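October 2022

Rain gauge + balcony station notes, Tisby flat. Writing this up late, most of it from the paper log which got damp, so a few entries are guesswork and I have marked those.

Moved the outdoor sensor to the north side. Should have done it in April when we first got here. South railing gets full sun from lunch on and the white housing doesn't help enough, the afternoon numbers were silly. People at the office kept asking is it really that warm where you live and no, it was not. It was the railing.

New spot: bracket under the kitchen window, north wall, arm sticks out far enough to clear the sill. Drip from the sill still lands on the housing in a west wind. Have to bend a bit of flashing for that. Not done yet.

Indoor unit stays on the bookshelf. Do NOT put it back by the radiator. Radiator came on this week with no warning, building decides, not us. Pipes knocked all night. Before that the flat was properly cold, two sweaters and a hat at the desk, and the day after it was like a greenhouse and windows open. Still not used to this. Where I grew up you turn a knob.

Gauge.

Tipping bucket is the Satix one, cheap, came with the kit. Manual one is the plain plastic tube on the post in the yard. They never agree. Satix reads low in heavy rain, which I expected, bucket can't tip fast enough. But it also reads low in drizzle and that I did not expect. Theory: the funnel is holding water. Fine drizzle beads up on the plastic, sits there, dries off before it ever gets to the bucket. On the dry mornings after, there's a ring of dust in the funnel where drops were.

Things to try:
– rub down the funnel with fine sandpaper so it wets properly
– car wax (the opposite idea, make it run off). Do one gauge each way and compare
– leave it alone and just correct in the spreadsheet, lazy but honest as long as it's written down

Went with sandpaper first. Wet sanded, rinsed, dried, put back level. Leveling took longer than the sanding, the post leans. Put a folded bit of roofing felt under one foot. 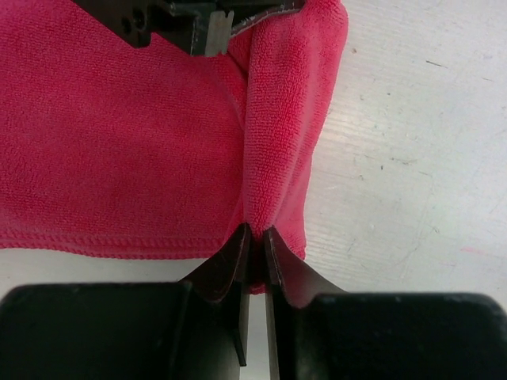

Does a tipping bucket gauge need to be taken down for the winter?
The bucket part should come in before the first hard frost, or be swapped for a plain tube that can be carried inside and melted, as water freezing in the funnel blocks it and can crack the plastic.

Put that at the top of the sheet in the hall cupboard too. Downstairs neighbor says first frost here can come any night now. Same neighbor said there would be no rain this week, so.

Rain event, the long one.

Started sometime before breakfast and did not stop. Log says drizzle, then steady, then steady, then steady, then a word I can't read. Came in sideways off the lake by evening. Everything in the hall smelled of wet coats. Three days like that. Not storms, no thunder, none of the drama we had in summer, only gray and dripping and the light on all day. I thought I'd mind more. You get into a sort of routine, soup, lamp, check the tube, dry the shoes on newspaper.

Manual tube: 27 mm over the whole event.
Satix: read less. I didn't write down the total before the reset, stupid. The display went back to zero at midnight and the memory page only keeps the last rate. From the rate page I can sort of rebuild it but I wouldn't show it to anyone.

ACTION: photo of the display every night, before bed. Or get the Triter logger going, which has been in its box the whole time.

Triter logger.

Opened the box finally. Manual is one sheet, tiny print, the English side is harder to follow than the pictures. Takes 2 AA cells, not included. Took the ones from the kitchen clock, so kitchen clock is stopped, sorry. Buy cells.

It found the outdoor sensor on the second go. First go it picked up someone else's, reading was way too warm, must be a neighbor with one indoors. Changed the channel with the little switch under the battery door. Use a pencil tip, fingernail's no good.

Memory holds 285 readings before it writes over the old ones. At one per hour that is nearly two weeks, good enough if I remember to dump it. At one per ten minutes it's under two days, no use at all. Set to hourly. We lose the short bursts but the tube doesn't see those either.

Clock on it drifts. Set it against the phone, check again next time. If it's out by more than a minute or so write it here with the date.

Pressure.

Been reading high against the Pace unit at the office, by a steady amount, so it's an altitude setting and not a fault. We're up the hill and the office is down by the river. Kit wants altitude in feet, I'd typed meters. Fixed. Now they agree well enough that I stopped looking.

Pressure dropped the whole afternoon before the long rain, nice clean slope, first time I've seen it coming instead of finding out from the window. Brought the washing in on the strength of it. Very pleased with myself.

Wind.

Useless here. Balcony is in a corner and the cups spin whenever the big door downstairs opens. Direction always says east. Ignore the wind column in anything I send round, I only keep it as the spreadsheet breaks if I take it out.

General, for whoever looks at this next spring:

Weather here in fall isn't what I was told. I was told cold. It's more damp than cold, temperature hardly moves from morning to night on the cloudy days, flat line on the graph. Then one clear night and it falls off a cliff and there's fog in the yard until ten. The fog doesn't register on the gauge but everyhting on the balcony is soaked, chairs, bracket, the lot. Have started a fog column, just y/n. Somebody will say that isn't data. Fine.

Sun sets early and I keep missing the evening reading in daylight. Headlamp on the hook by the door, please put it back on the hook.

Still open:
– flashing for the sill drip
– AA cells (and restart kitchen clock)
– second gauge for the wax test, ask at the hardware place by the tram stop if they have the same funnel size
– straighten the post before the ground freezes, or accept it
– copy the damp pages out before they get any worse. Pages 3 on are the bad ones
– check humidity, it has been stuck on the same number since I moved the sensor. Might be right, given the week. Might be dead. Trick with the salt in a jar, look up again, I did this once and have forgotton how long you leave it

Tube emptied and back on the post, Triter running, next dump due end of the month.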